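Shade on the lower field, and what it does to the ground

I have been keeping notes on the lower field at Mellthorpe since May. The owner wants to know whether it will take a late sowing of grass. My own interest is narrower – how much moisture the tree shade holds back over a dry spell.

The method is simple. I push a Huteck probe in to the same depth at each peg, wait for the reading to settle and write it down. One line of pegs runs in the open and the other close to the trees. I do both lines in the afternoon, always starting at the gate end. The probe reads low in loose soil, so any peg where the tip goes in too easily gets a second hole a hand's width away. That adds 40 minutes to a round when the surface has crumbled.

The logger is an old Stetero unit with 3,085 readings on it now, counting the ones from the previous site. I have changed the battery twice. The clock loses time when it gets warm, and I correct it against my watch before each round.

So far the open line dries quickly and then flattens out. The shaded line falls more slowly, but it does fall. Tree roots take their share, and I had given that too little weight when I set the pegs out. Two of the shaded pegs will have to move further from the trunks before the next round.

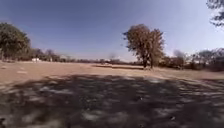

Is it worth sowing into ground this dry? Wait for steady rain, then rake the surface and sow thinly, as seed put down early mostly feeds the birds.

The seed will be the Lykkegaard mix, which has more fescue in it than the last one. I still need to check whether the old spreader will go down to the lower rate on the bag.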